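Innovation & R&D Management > Open innovation, partnerships, scouting
Thread: Idea challenge got 582 entries, now what

ledgerdomain
Posts: 138
We ran our first external idea challenge this spring. Mid-size company, coatings and surface treatment, two sites. The platform vendor (Bastska, some of you know them) told us to expect maybe forty submissions. We got 582. The executive floor is delighted. There is a slide with the number on it in a very large font.

What the slide leaves out is that the evaluation team is me and two process engineers who already have jobs. We promised every entrant written feedback by the end of September. I wrote that promise myself, so I can't even be angry at anyone.

How do people triage this without either lying to the entrants or losing the summer?

pilotplant_pete
The feedback promise is the problem, the volume is just arithmetic. We did one of these at Uvalov before I left. Read everything for two minutes, three piles: no, maybe, phone call. The phone call pile had 12 in it. One became a project. The project was something our own lab had proposed four years earlier and been told was out of scope.

ledgerdomain
Posts: 138
That last part is going to keep me up.

quietquorum
Two minutes each is how you end up funding the people who write well. I'd push back on that hard. The best thing we ever got through a challenge was a page and a half of terrible prose from a retired plater, with a hand sketch, and it would have died in anybody's two-minute pile. Get a second reader on every "no," even if the second reader is slow and grumpy.

pilotplant_pete
With three people? He'd be done sometime after the heat death of the coatings industry. Some good ones will get lost. They get lost in every process, this one just leaves a paper trail.

quietquorum
"Some good ones will get lost" is a strange thing to say to a company that spent money specifically to find them.

samplesink
Can I ask what the question was? The actual wording on the challenge page. In my experience you can predict the size of the pile from that alone.

ledgerdomain
Posts: 138
"How might we reimagine the future of protective surfaces?"

samplesink
Well, there you go.

I say this with affection because ours was worse. We asked the world to "rethink packaging" and received, among other things, a poem. The second time around we asked for a way to get a water-based primer to stick to one particular grade of Skernalum without a pretreatment bath. Nineteen entries. Seven were worth reading twice, and everyone got a real answer within a month. It got no slide at all.

ledgerdomain
Posts: 138
I wanted to write the narrow one. I was told the narrow one would tell our competitors what we can't do.

samplesink
They know what you can't do. They hired your people.

mezzanine_level
Bit of a side question, but did you allow physical samples? We did, and it was a whole second job. Every coupon and jar had to be logged against an entry ID, and half of them arrived with no ID anywhere on the parcel. Our mailroom developed opinions about open innovation. 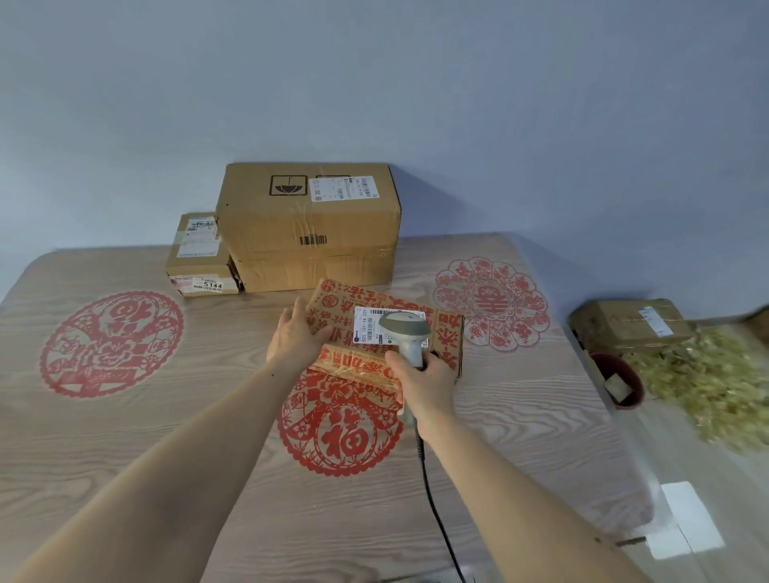
Checking one in with the handheld scanner

If you did allow them, sort that out before you touch the scoring. An entrant will forgive you for saying no. They do not forgive you for losing the thing they made in their garage. We had someone write in every week for most of a year.

ledgerdomain
Posts: 138
We allowed samples "where helpful." Apparently it was helpful a lot. There's a cage full.

holzer_alum
Coming at this from the other side of the table. I was at Holzer when we were a supplier with nine people, and we entered every one of these challenges going. We stopped. The fee for the winner was 3,000 and the terms handed over rights to anything "related to the submission," which our lawyer read out loud to us in a funny voice. So before you worry about who reads what, look at your terms. The strong small firms have mostly learned not to enter, and what you're sorting may already be the leftovers.

quietquorum
Leftovers is a bit much. Plenty of people enter because they have no other door into a big company. Retired plater, see above.

holzer_alum
Fair, and I hope he got a lawyer with a funny voice.

quietquorum
He got a consulting contract and complained about the parking.

toll_gate_two
Unpopular view, but I'd go back to the entrants and change the promise. Send one plain email: more came in than we can answer properly, you'll get a yes or no by the date we said, and anyone who wants detailed comments can reply and ask for them. We did that and fewer than one in five asked. Most people just want to know they can stop checking their inbox.

pilotplant_pete
That's the best advice in the thread and I'm annoyed I didn't give it.

quietquorum
It's decent. It's also breaking a promise, and I'd at least use the word sorry in the email. Not "we appreciate your understanding."

toll_gate_two
Agreed on sorry. Also have it come from a person with a reply address. Ours first went out from a no-reply account, inviting people to reply.

ledgerdomain
Posts: 138
OK. Where I've ended up, for anyone finding this later with their own cage of jars:

Samples get logged first. Then a quick read of everything, with a second reader on the no pile only where the entry came with a sample or a drawing — that's my compromise between Pete and quietquorum and I expect both of them to hate it. The email goes out next week with the word sorry in it. Legal is looking at the terms, and has asked for the summer to do so.

I also asked whether the next challenge could be the narrow one. I was told they're hoping to beat the number.

samplesink
Budget for the poem.

quietquorum
I only half hate it. Post again when you've done the second reads, I'd like to know how many moved out of the no pile.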